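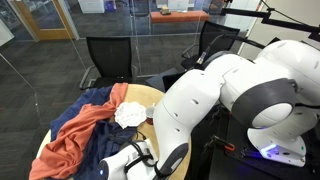
I watched an old thriller on Sunday night, the kind with a train in it, and spent the first twenty minutes wondering when it was going to start. Then it ended, eighty-odd minutes after it began, and I sat there on the couch feeling like I'd been given part of my evening back!

So this is my case for the short movie. I don't mean shorts (I like those too, but good luck finding them). I mean the proper feature that gets in, does its business and lets you go home. Studios used to turn them out by the yard, and half the ones I love were made to fill the bottom of a double bill. They had one good idea, a couple of sets, and a supporting actor who was clearly having more fun than the lead.

My favorite is still *Skurgate*, which I must have seen more often than any other movie I own. A man gets off at the wrong station in the fog and is taken for somebody else. That's the plot. There's a scene in the waiting room where he could clear up the whole muddle with one sentence, and you can see him decide he'd like to be the other fellow for a while, and the movie never explains it. A remake today would give him a dead brother and a flashback to August at the lake. I'd be looking at my watch by the second canoe.

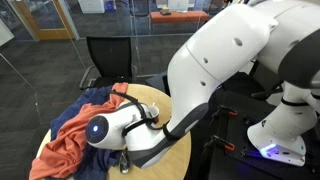 ## But what about the long ones?

Fine, yes, there are long movies I wouldn't cut by a minute. I saw *Arnora* on the big screen in 2000, with an intermission and everything, and I came out of it dazed and happy and starving. It earns its length, though. People walk across fields in that movie and you need the whole field. What gets me is the ordinary comedy or cop picture that runs well past 2 hours out of habit, as if we were paying by the pound.

I think part of it is that people watch at home now and the pause button makes everyone sloppy. If the audience can get up for a sandwich, why tighten the middle? My sister-in-law watches things in installments, over three or four nights, and she can't see what I'm complaining about. To her a movie is a TV show with bad manners.

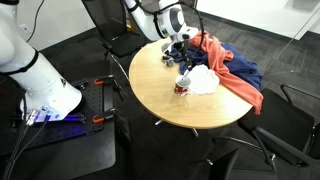

And endings have suffered worst of all. Take *Degefa*, which I wanted so badly to like. It has a perfectly good last shot, the woman closing the shop and the light going off behind her, and I had my hand on the remote ready to be moved. Then we got another scene. Then a letter read aloud! Then the shop again, five years on, with different curtains. I felt for the actress, who'd done it all with her shoulders the first time.

I'm not asking for a law. I'd just like somebody with money to try a season of eighty-minute movies, decent casts, nothing fancy, and see whether folks turn up on a weeknight. I know I would, and I'd probably stay for the second one too, if they brought back the double bill while they were at it.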